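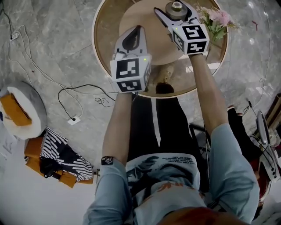

When our packing shop in Andonthorpe told us part of the bench work was going to robots, I figured my job was to stay out of the way. Nope! My job now is teaching, and you can learn it in an afternoon. You hold two grippers, one per hand, and do the task yourself so the robot has something to copy. Keep the marker cubes where the camera can see them (the black-and-white patterns on the faces), and glance at the little green lights before you start.

Setting up: clear a small round table, put out only what you need, and push your sleeves up. Mine used to snag constantly. Get cables away from your feet too, please.

Doing a take: open the fingers early, come in slow, close, lift, set down, let go. Then wait two seconds before you stop. If you fumble, finish anyway and mark it in Tedik.

What changed for us: I pack for four hours now and record for two, with a break in between, and my wrists get tired in a whole new spot. Ask your lead how takes count toward your rate. Ours didn't until August, and people were pretty sore about it.

Filed under: Shop Floor, How-To

Search this site Go

Contact | © Troda Notes | Back to top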